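Korita buys Prirkivow, and what it means for your backups

Well, it's official. Korita has bought Prirkivow, the little backup firm a good many of you have been using since we first mentioned it in these pages. The news went out on 20th April and my inbox has been busy ever since, so let me go through what I know.

Prirkivow has 17 staff and all of them are moving across, including Nhàn Lục, who wrote most of the original sync code. I had a quick call with her and she sounded cheerful (and a bit tired!). The price hasn't been made public. What has been made public is the customer count, 2,294 small businesses, and I'd guess that list is a fair part of what Korita was after.

If you're on the old yearly plan, you keep it until it runs out. After that you'll be moved to Korita's own pricing, which starts in July and goes by the number of machines you back up. Offices with up to seven machines should pay much the same as now. Bigger ones will pay more, and I'm not thrilled about that – we're one of them.

Your files stay where they are for now. The Dvorak data centre is still doing the storing, and the contract there has a good while to run. Logins don't change either. The one thing I would do this week is check that your recovery address is up to date, as the new terms will be sent there and you'll have to accept them before the next renewal.

A few of you asked about Domen, the free tool that came bundled with the desktop app. I asked Nhàn and she couldn't say. My own hunch is that it'll be dropped, so if you rely on it, export your settings now and keep a copy somewhere else. I did mine over lunch and it was only a couple of clicks.

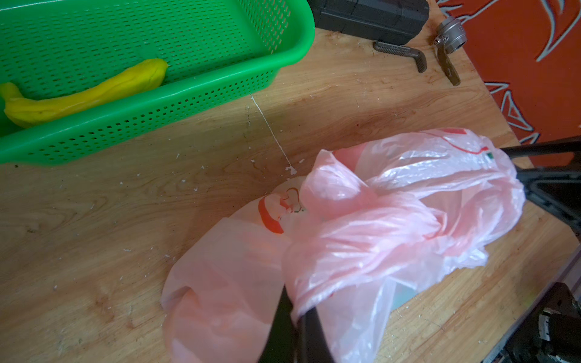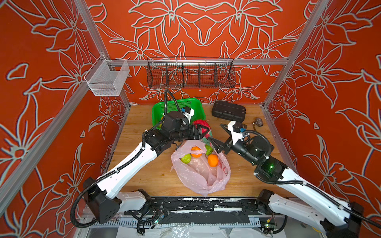 Words: Nanna Thygesen
Filed under: Software, Backups

I'll have the new price table in the next issue, once Korita has put it up. If you've had a letter that says something different from what I've written, please forward it to me – I'd love to compare.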